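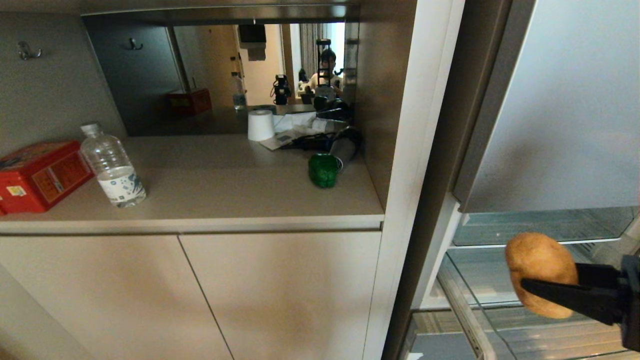 ## Room 506, Grarent open day, Ritley, August 2020

The lobby smelled of fresh paint and so did the coffee. Grarent was showing 19 furnished studios in the old Redby building, and I had come to see whether a grown adult could live in one without taking up a hobby that happens outdoors.

I skipped the third floor, where the line was, and went straight to 506. The handout calls it 27 square meters "including storage," a phrase I read twice on the stairs. The elevator was on a break.

Storage in 506 mostly means the beige built-in. It has two flat doors below, a counter in a recess above, and a wide mirror along the back of the recess. I couldn't decide if it was a sideboard, a vanity or a kitchen, and the counter hadn't decided either. It held a green bell pepper and a half-full bottle of water, and a red tin box patterned in orange and yellow sat at the left end. The refrigerator is right next to it, with a glass shelf and a clear drawer at the bottom. The potato's commute is short.

I like a fridge that close. In my current place the fridge is in the hall, next to the coats, and guests have hung things on it. The door in 506 is a silvery gray and the cabinets are beige, and if that kind of thing bothers you it will bother you every morning.
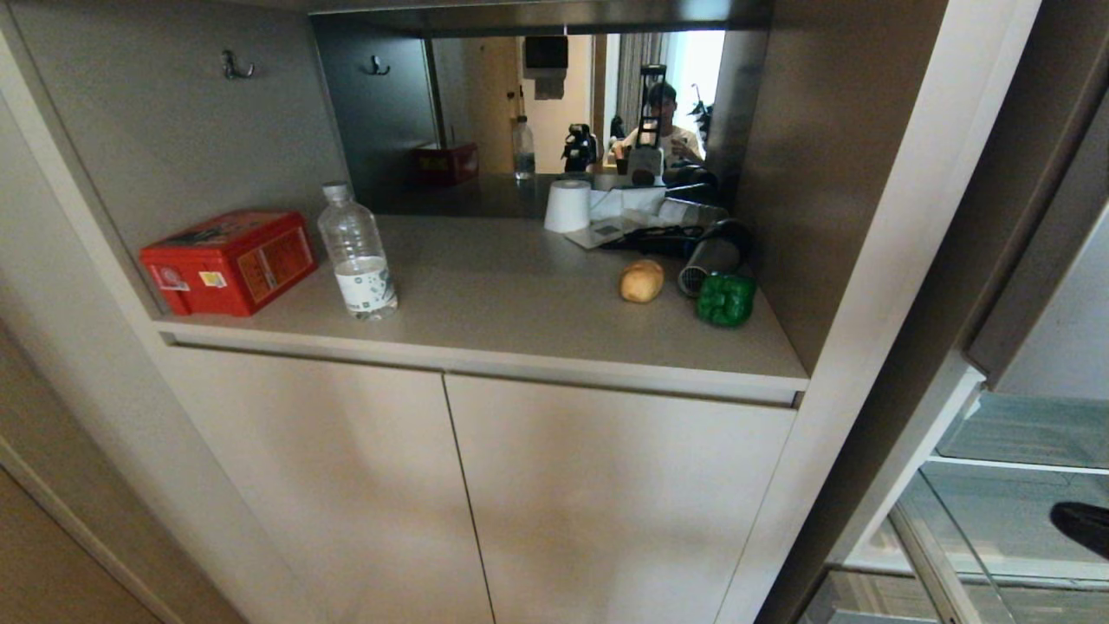

*T. Mahlangu*

With the potato on the counter beside the pepper, I started to see what daily life in the recess would be like. A black hair dryer lay on its side behind the pepper. There was a white paper roll standing by the mirror and a loose pile of papers and cards next to it. Dinner, hair and mail, all on one shelf, and then all of it again in the mirror, so you get twice the mess for the one rent.

The front edge of the counter has a slightly raised lip. I was very taken with it. Anyone who has chased a potato across a floor will understand, and I would put that lip on the front page of the handout ahead of the roof terrace, which was locked.

There's a small metal double hook up on the wall panel, good for one coat and one opinion about where the other coats go. I asked about more hooks and was told residents may not drill. The deposit is 600, and I suspect I know which wall it's for.

Viewings go on into September. Bring a tape measure, because the handout gives no depth for the lower cupboards and I forgot to check. I've written to ask, and also about the elevator.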